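Écurie Brolov – Circuit de Hattar
Offre d'emploi : mécanicien ou mécanicienne de piste, catégorie sprint sur terre battue

Publiée le 14 août 2025
Référence : 469

L'Écurie Brolov, engagée dans le championnat régional Wutier sur terre battue, recrute un mécanicien ou une mécanicienne de piste pour la préparation et le suivi de ses deux voitures de sprint. Le poste est à pourvoir dès que possible, en contrat à durée déterminée jusqu'à la fin du mois de juin, avec possibilité de renouvellement pour la saison suivante.

Missions

Sous l'autorité du chef d'atelier, la personne recrutée assure l'entretien courant des châssis et des trains roulants, le montage et l'appairage des pneumatiques, le réglage des barres de torsion selon l'état de la piste, ainsi que le nettoyage complet des voitures après chaque réunion. Elle tient à jour le carnet de suivi de chaque voiture et participe au chargement du camion. Les jours de course, elle est présente dans le parc dès l'ouverture des vérifications techniques et jusqu'à la fin du démontage.

Le calendrier comporte 13 réunions, dont la majorité se dispute en nocturne le samedi. Les déplacements sont effectués avec l'équipe ; l'hébergement et les repas sont pris en charge.
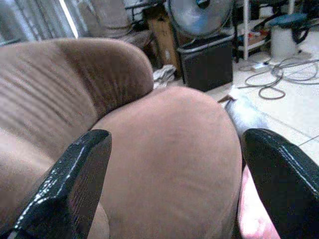
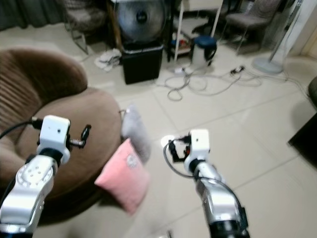 Consulté sur le projet d'annonce, Findevari a demandé que les horaires de nuit y figurent clairement et que le repos du lendemain soit garanti par écrit. L'Écurie a fait droit à cette demande : toute réunion nocturne ouvre droit à une journée de repos non travaillée, fixée au dimanche sauf accord contraire.

Profil recherché

Diplôme professionnel en mécanique automobile ou expérience équivalente d'au moins deux saisons en compétition. La connaissance des moteurs alimentés au méthanol est appréciée. Le permis B est exigé ; le permis poids lourd constitue un atout. La pratique de la soudure TIG fera l'objet d'un court essai à l'atelier.

Conditions

Durée hebdomadaire : 36 heures, annualisées.
Prime de saison : 3 000 euros bruts, versée en deux fois.
Lieu de travail : atelier du circuit de Hattar, entrée par le parc des concurrents.
Équipement de protection et tenue d'équipe fournis.

Candidature

Le dossier comprend un curriculum vitae, une lettre de motivation, la copie des diplômes et, le cas échéant, une attestation de la dernière écurie fréquentée. Il est adressé au secrétariat de l'Écurie Brolov, par courrier ou par dépôt à l'accueil du circuit, en rappelant la référence de l'annonce. Les dossiers incomplets ne seront pas examinés. Les candidats retenus seront convoqués à un entretien suivi d'une demi-journée d'essai rémunérée. Les frais de déplacement liés à l'entretien sont remboursés sur présentation des justificatifs.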